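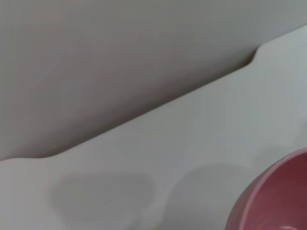
Progress report, Trunari tabletop manipulation project
Submitted to the Plidemmont research fund, Apr 1, 2019

1. Work since the last report

The November report ended with the policy trained on simulated grasps only. In this period we moved to training on demonstrations recorded on the real arm. An operator guides the arm through the task, and the joint positions, the gripper state and the camera views are stored together. The set now holds 100 demonstrations of the bowl task, all of them checked by a second person before they went into training.

The method is the one set out in the proposal. The network takes the wrist view and the head view and predicts a short run of arm motions, then looks again and predicts the next. We had planned to use the head view alone. That plan was dropped after the first trials, when the arm kept closing the gripper short of the bowl. With both views in use, the grasp on the rim has become the more reliable part of the task, and most of the remaining failures come later, while the bowl is being tilted.

2. Results

Each version of the policy is tested over 18 trials with the bowl and the toy food moved to new positions. The current version finished 16 of them. Both failures were tilt errors: the arm turned the bowl too early and we stopped the trial by hand. The version trained in simulation finished nearly half on the same test.

Shadows on the white tabletop remain a concern. When we changed the overhead lights the arm slowed down and sometimes paused over a dark patch before going on. We have not counted these pauses as failures, but they make the trials longer.

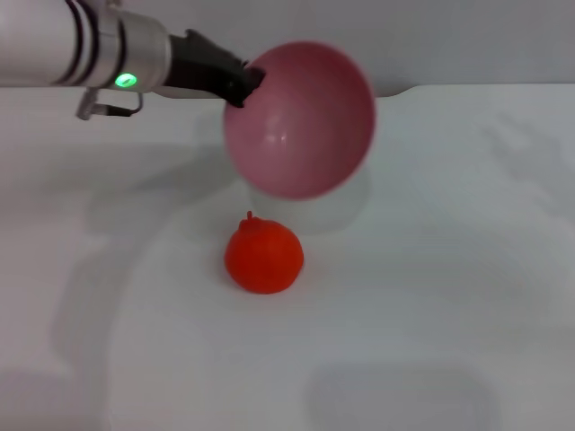 Why use a bowl and toy food when the final task is kitchen sorting?
They are light, cheap to replace and safe to drop, so the policy can be tested many times a day without damage to the arm or the table.

3. Equipment and spending

The Prureck control software was updated once. The update changed the timing of the gripper commands and cost us 2 weeks, mostly spent lining up old recordings with new ones. Spending on equipment is under plan. Staff time is slightly over for the same reason.

4. Next period

We will record demonstrations under varied lighting and repeat the full test. The Wada group has agreed to run our trained policy on their own arm – the setup there is close to ours, though the table is lower. We ask that the unspent equipment money be carried over to cover shipping of the calibration parts. A revised budget sheet is attached.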